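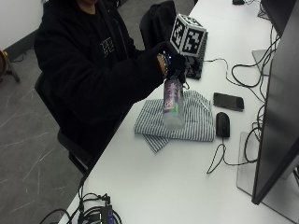 The Bument Basin is a shallow, bowl-shaped stretch of lowland outside the port city of Gultport, best known for the winter haze that settles over it and for the long effort to clear the air there. It takes in the old mill town of Bument, the farming village of Trevor, and the eastern edge of Gultport itself, where most of the basin's people live.

Geography and weather

The basin is ringed on three sides by low hills and opens toward the harbor on the fourth. In summer a sea breeze comes up most afternoons and carries smoke and dust away over the hills, and on those days the view from the Trevor road is a very fine one indeed. Winter is another matter. Cold air slides down the slopes at night and sits on the valley floor with a lid of warmer air on top of it, and whatever comes out of chimneys, trucks and ships stays close to the ground until the wind picks up again. February is usually the worst month, and older residents still call a long gray spell a "Bument blanket."

Sources of pollution

For much of its history the basin's smoke came from the Fastidard brickworks, which at its busiest ran 20 coal-fired kilns and employed 750 people, many of them from families that had worked there for generations. The works gave Bument its handsome red streets and a good deal of its soot. Household coal stoves added their share, as did the burning of crop stubble around Trevor each fall. After the last kilns were converted to gas, attention turned to diesel trucks on the harbor road and to ships idling at the Gultport docks.

Cleanup

The first air monitors were set up at 2 sites, one on the roof of the Bument library and the other beside the Trevor grain store. Their readings were posted in the library window every morning, and people grew quite used to stopping for a look on the way to work. A stove exchange followed, under which 186 homes gave up coal in its opening winter, and farmers were lent machines for chopping stubble back into the soil.

Haze days have become less common, although still winter nights continue to bring them. Fine dust from the harbor road is the main remaining complaint, and plans for shore power at the docks have been put off more than once over the cost.

See also

Gultport Harbor
Fastidard brickworks
Temperature inversion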